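Chapter 6
What the Camera Knows

On a morning in May, a planner that had passed every one of its tests spent eleven minutes trying to pick up a crack in a tabletop. The crack was not a crack. It was a vein in a marble texture that Pirjo Kinnunen had dropped into the simulator the night before, on the grounds that the old gray plane was making everybody's results look too good. She was right about the gray plane. The planner, which was called Komeck and had been in development for longer than its authors cared to discuss, had never met a surface with opinions.

Komeck did what it was built to do. The perception module reported a long, thin, pale object lying on the table. The grasp module proposed a grasp. The motion module found a path to it, free of collisions, and the controller followed that path to within a hair. The fingers closed on air, the gripper reported that it held nothing, and the task layer, being an optimist, tried again.

Read that account a second time and look for the broken part. The controller tracked its path. The path was valid. The grasp was a sensible one for an object of the reported shape. Even the perception module had found a region of the image that differed sharply from the region next to it, and most of what we call objects are found in that way. Every module did its job and the robot pinched at a rock pattern until Eino Mustonen came back with his coffee and stopped it.

This chapter is about the agreement between those modules: what each one promises the next, what it leaves out, and how much trouble lives in the part left out. Chapter 5 treated the camera as a device that returns points in space, and for the purposes of Chapter 5 that was fine. We now have to take it back.

6.1 The view from the wrist

A camera mounted near the gripper has one great advantage, which is that it goes where the work is. It also has a habit new users find irritating: it brings its own hand along. In most wrist views a good share of the pixels belong to the robot. Those pixels are the easiest in the image to explain, given that the software knows the shape of the gripper and the position of every joint, and they are the ones most often explained wrongly.

Consider a single rendered view from the Toltora simulator, with the fingers open and nothing between them. The black gripper body fills much of the lower part. The two gray fingers are paler than nearly everything near them, so any method that looks for bright things on a dark table will find the fingers first and be very pleased with itself. The veins come next. They are thin, they branch, and they are crowded toward the upper left, which means that an error caused by them will appear in one part of the workspace and vanish in another. Students tend to blame this on calibration. So did we.
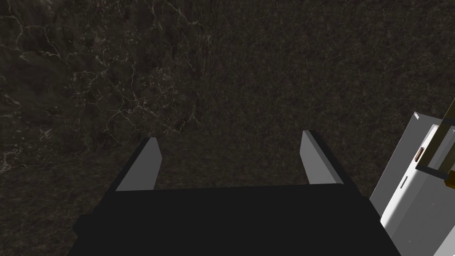 6.2 Three kinds of pixel

For planning purposes we will sort the pixels of a wrist view into three kinds. The sorting is crude and we will regret it in Chapter 8, but it carries us a surprising distance.

Self pixels belong to the robot. The software should be able to predict them by drawing the robot's own model from the camera's position and marking whatever the drawing covers. The result is called a self mask. A mask that is too tight leaves a bright rim along the fingers, and the rim is then reported as an obstacle that follows the robot wherever it goes. A mask that is too generous hides the thing you are about to grasp at the exact moment you would like to see it. There is no setting that is right for every task, and the default in your software was chosen by somebody who has since changed jobs.

Support pixels belong to whatever the objects stand on. Their color tells you very little. Their depth tells you a great deal, because a flat surface stays flat no matter how it has been decorated. Had Komeck checked whether its pale object rose above the plane, the morning would have gone differently. It did not check, because on a gray plane the check had never once changed an answer, and Thaddäus Frei had removed it to save 7 milliseconds per cycle. His commit message read "dead code."

Everything else is a candidate. This is where the interesting things are, along with all the things you forgot to model. In the view in 6.1, a white, boxy object stands at the right margin, partly outside the image, with a semi-transparent olive-yellow outline of thin bars crossing its upper part. Two questions have to be settled before a planner may act on that region. Is the white object something to avoid, something to use, or part of the robot? And is the yellow outline a body that can be hit, or a marker drawn for the benefit of people? The pixels do not say. Color and transparency are hints to a human reader, and a collision checker does not read them.

The answer has to come from the scene description, and this brings us to the first rule of the chapter.

Rule 6.1. Every item that can appear in an image must be listed in the scene description with two separate entries, one for whether it is visible and one for whether it is solid.

Most simulators keep these entries separate already. Most users set them once, by copying a file from a colleague. Aileen Buenaventura, who maintained the Skumulier scene library for years, went through 219 scene files and found every combination in use, including a table that was visible and not solid. The robot had been reaching through it with excellent success rates.

6.3 What a planner should be told

Suppose the perception module has sorted its pixels and is ready to report. What should it pass on?

The tempting answer is a list of objects, each with a position and a shape. Lists are tidy. A planner likes a list. The trouble is that a list has no room for the region outside the image, and a planner given no information about a region will usually treat it as free. The white object in our view runs past the right border. If perception reports only the part it can see, the planner will find a lovely open corridor that begins at the exact edge of the picture.

We will use a richer report with three labels for space: occupied, free, and unseen. Space becomes free only when a camera ray has passed through it on the way to something farther off. All other space is unseen until shown otherwise, and that includes the space behind the fingers. The motion planner may enter unseen space only if the task layer permits it, and the permission must be written down somewhere a tired person can find it.

This makes the robot slower. With the labels switched on, Komeck's first version refused to move at all, having correctly noticed that it could not see its own elbow. Section 6.5 deals with that. Section 6.4 first covers how the labels are stored and updated, and how old a label may become before you should stop believing it.

Before you go on

The exercises at the end of the chapter use the Haddad test set, which contains 3000 wrist views with the joint positions recorded for each. You will need the self-mask code you wrote in Chapter 4. If you did not write it, now would be a good time, and Oona Kinnunen's notes in Appendix B list the mistakes in the order you are likely to make them.

Readers who want the mathematics of ray casting should work through Appendix A before Section 6.4. Readers who do not want it should work through Appendix A as well, though they may skip the proof on spheres, as the authors did for two editions.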